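Reading time: 1 minute

Student robot club puts its fridge task to the test, sort of

The Flevilura robotics club has spent since September teaching a two-handed robot to handle drinks at a refrigerator, and on 30th January it let the public in to watch. The club says it has logged 393 practice runs. It did not say how many went well.

Members plan to enter the Tokton student contest, where a team gets 20 minutes and no outside help. Kettler, a local parts supplier, is paying the entry fee.

The black fingers can hold a plastic bottle of what looks like tea up by the shelf, green cap and all. Whether that deserves the word "household," which the club's flyer uses four times, is another question.
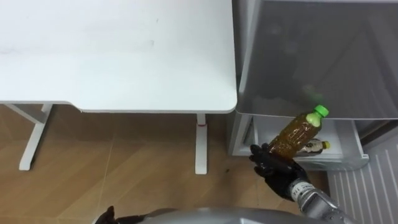 The flyer also promises a "kitchen-ready" machine by next year. Last year's flyer promised the same thing, and that project, Bilura, was dropped before the contest.

Comments (3)

My kid is in this club and they work hard. Bit harsh.

393 runs and no success rate? Come on.

Is the open night happening again?

Contact us | Copyright, all rights reserved | Back to top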